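Put the Words Where People Wait

Print this page
E-mail this to a friend

I saw the first one from the number 9 bus, and I missed my stop because of it. Somebody had thrown a poem onto the side of the old Marchetti flour warehouse, in white light, in letters so tall that a single line ran the length of the loading dock. The line was "my mother folded the whole country into one suitcase." The light changed, the bus pulled away, and I sat there with my mouth open like a kid at a parade.

That was August. I've been back to see Elaheh Heydari's projections more times than I'd admit to my boss, and I want to make a case for them, because there is talk that Ronbridge won't pay for a second season, and I think dropping them would be a terrible mistake.

If you haven't seen them, the setup is simple. Heydari collected 1,100 lines from people in Ronbridge – some written for her, some pulled out of letters and notebooks they were willing to share – and she projects them after dark on walls all over the east side. Three walls run at a time. Each line stays up for a full minute, which feels like forever the first time you stand there and then feels too short. No music, no voice telling you how to feel, no logo in the corner. Just a sentence, on a building you've walked past your whole life!

The complaint I hear most is that it isn't really art, it's just text. I love this complaint, because it gives me an excuse to talk about scale. Read a sentence in a book and you're in charge of it. You can skim, you can flip ahead, you can put the book face down on the couch and go make a sandwich. Read that same sentence when each letter is taller than you are and you have to walk to get to the end of it. Your neck gets involved. Your shoes get involved. I watched a man cross Wallden Street three times to read one line, because a delivery truck kept parking in front of the verb, and by the end he was reading it out loud to a woman he'd plainly never met. Tell me that man was "just reading."

The second complaint is more serious, and it's about whose words go up. People worry that the city is picking the nice ones, the grandma ones, and leaving out anything with teeth. I went in half expecting that myself. Then I stood outside the closed Asari cannery and read "they gave us 9 days and a box for our desks," on the wall of the very building where it happened, with people who used to work there standing next to me. There was nothing cozy about that minute. An older guy in the crowd took his cap off. A couple of teenagers stopped talking. If that's the soft version, I'd like to see what the critics had in mind.

I'd go further. I think the mix is the best thing about it. A line about getting laid off gets followed by a line about somebody's terrible first haircut, and you laugh before you've finished being angry, and then you feel a little guilty for laughing. That's what a city is like on the inside. Most public art picks one mood and casts it in bronze, and we're stuck with that mood for a hundred years.

There's a money question too, and I don't want to skip it. Projectors cost something to rent, and so do the people who haul them around and stand next to them in the rain. But compare it with a permanent sculpture, with the foundation work and the lighting and the pigeon-proofing, and a season of borrowed walls starts looking like a bargain. And when a wall doesn't work (the one behind the pharmacy didn't, the brick swallowed every comma) you move the projector. Try that with a fountain.

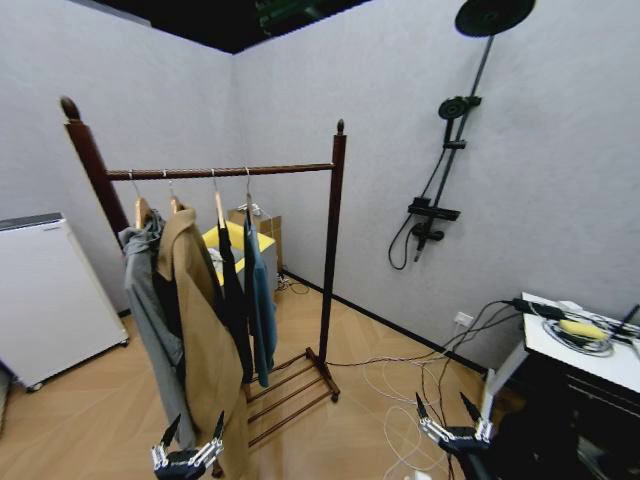
Heydari's best lines, for my money, are the ones about ordinary things, and they've changed how I look around indoors. One from the Marchetti wall went "I still hang his shirts facing left." That's the whole thing! I must have read it five times, and now I can't pass a clothes rack without stopping. Take a long camel coat on a wooden hanger, with a gray jacket on one side of it, something black on the other and a teal-blue shirt at the end of the rail. A month ago I'd have seen laundry. Now I want to know what sentence goes with the coat. I don't think a painting of a coat would have done that to me, and I like paintings a lot.

So what would I change? A few things. The start time is too late for families – 10 p.m. is fine for me and useless for anybody with a second grader, and in the fall it gets dark early enough to fix that. I'd love to see more languages, at full size, without a translation crowding in underneath. Let some of us be the ones who have to turn to a neighbor and ask. And I'd put at least one projector up by the bus transfer on Wallden Street, where people are stuck waiting with nothing to look at but the side of a parking garage. That garage is the best blank page in Ronbridge and it's just sitting there.

Mostly, though, I want it back. Write to the arts office and say so, and tell them which line you remember. I've met people who can't name a single statue downtown but can give you a stranger's sentence word for word, weeks later, with the line breaks in the right spots. Mine is still the suitcase. I called my mother that same night from the wrong bus stop and read it to her, and she made me read it again slower so she could write it down.

Print this page
E-mail this to a friend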